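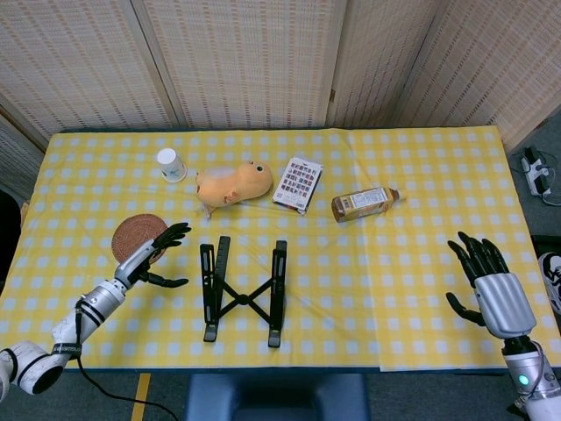 Furtado, July 2018

How do I get fold lines out of a gingham tablecloth?

Posted by picnicatheart — 2,218 views

I finally have my yellow-and-white gingham cloth on the table and I love it so much! It makes the whole corner look like summer, especially with the beige folding screen behind it. But there's a faint diagonal line near the right side that won't lie down, and the fabric overlaps itself there. I've smoothed it by hand 2 times. Do I have to iron the whole thing? I'd like to use it for snacks and card games with my niece, with the woven coaster for the teapot.

Mirjam Bakker

Oh, gingham is the best! Take everything off first, then lift that side and lay it down again so you've got a single layer. After that, mist the line with plain water, pull gently from both ends and leave it overnight. If it's cotton, a warm iron with a damp dish towel on top works even faster — I do mine right on the table with a thick blanket underneath. Check the care tag before you turn up the heat. And roll it on a cardboard tube when you put it away!

busent_gal

just put heavy plates on it

tablesetter

Seconding the tube. Mine has been rolled since March and came out lovely. I'd test the coaster with a hot pot before trusting it on a cloth you like, some of the thin ones let heat through.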